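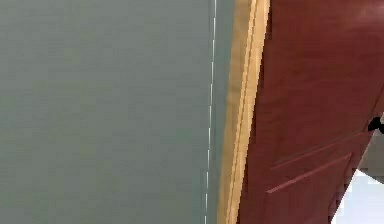

Do we have to log doors as a separate object class when we validate a home assistance robot in simulation? I look after the test plan for Udisel, a planner that drives between rooms and fetches small items. In our rendered houses a door can be fully open, closed, or partly open like the red-brown one with the black handle, and the planner treats all three as fixed geometry once the run starts. Our internal rules only say "record the state of the environment at start". One reviewer reads that as a full list of door angles. Another reads it as the random seed and nothing more. We have 800 runs done and I would prefer not to repeat them. Is there an accepted practice? The target is an internal safety file, not certification.

Jalen Escobedo

2 answers, sorted by votes

Answer 1 (accepted)

The seed is not enough. A seed reproduces the starting state only if the simulator build, the asset set and the physics settings are all unchanged, and over the life of a safety file they will not be. We lost a batch of 66 runs that way when an asset update in September moved the hinge origin on one door model. The seeds were still valid and the houses were different.

What we write down per run:

Simulator build and asset set version
Seed
Every articulated joint, by name, with its angle at start and at end
Pose of every movable object on the floor or on furniture
Clearance at each doorway on the planned route, measured at the narrowest point

Log the end state even if you believe nothing moved. If the planner treats a door as fixed and the base clips it, the end angle is your only record of contact unless you also keep force data. For our robot anything under 7 cm of clearance each side is flagged and a person looks at it. Set your own figure from your base width and localisation error.

On the existing 800: replay them headless on the original build and dump the joint states. You don't need to repeat the planning. Keep the old logs beside the new ones and note the date of the replay in the file.

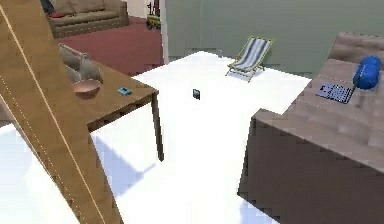
Jondent disagrees on one point, and says door angles matter less than small things lying on the floor. In the Jondent test rules a partly open door is an ordinary obstacle, and the separate class is kept for anything lower than the bottom edge of the lidar plane. I would do both. A phone-sized item standing alone on a pale floor, well away from the furniture, is easy to leave out of an object list if the list is built from furniture.

Answer 2

Depends who reads the file. We use the Birer template and it has one line for environment, so we put the seed there and attach the scene export. Never had a problem with it. The export came to nearly 4,000 lines for a small house so I doubt anyone opened it.

Comment on answer 2: Check that your export has joint values in it. Ours had the meshes and base poses only, and all the doors loaded closed.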